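Home | Builds | Workshop | Letters
Print this page | E-mail this page

Two arms, parallel grippers, and a simulated kitchen to try them in. Kgomotso Rampersad is building Besia at home and runs it on screen first. "Cheaper to miss a plate in there," she says.

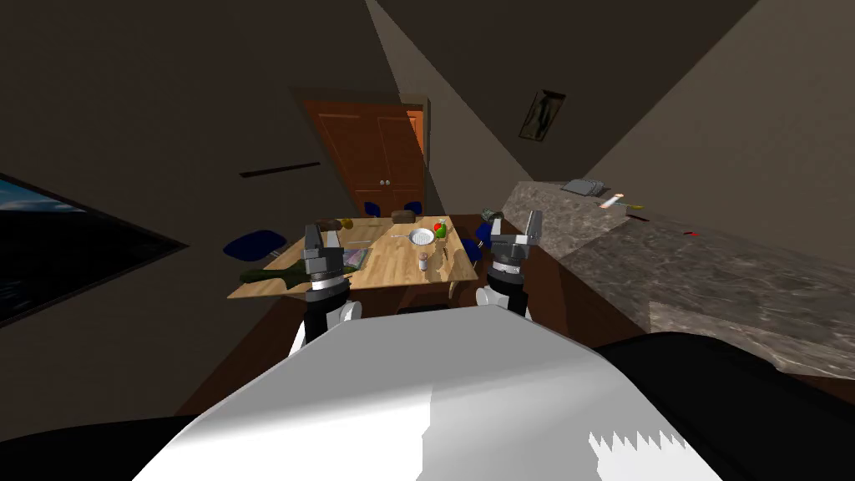

words: MANON NGUYEN / 1/9/21

Started in August. 216 runs so far, most of them bad. "The reach was wrong for weeks. My typo, one joint limit."

Next job is the grill pan, by its handle. Thin handle, so teh fingers have to come in square.
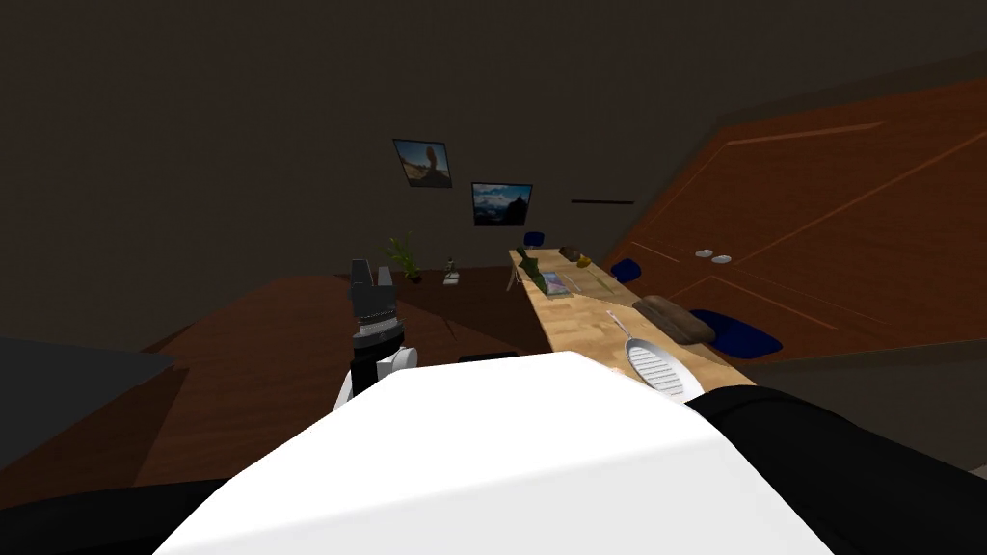 >> HOME BUILDS

Real arms are on the bench, unwired. "I want 30 clean runs before I power anything." Why so strict? "Small garage."
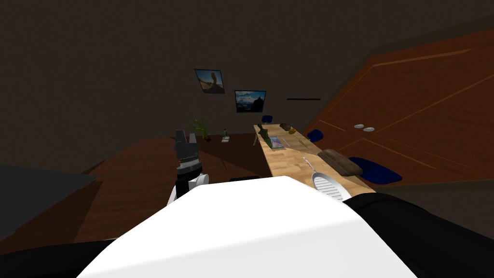 Shireen Nel would wire up one arm now, becuase a sim never gets friction right. Rampersad has heard it. "She's probly right. Still waiting."

Recent
Skamano: gearbox swap
Bomatance board, 9 months on
Letters: printed fingers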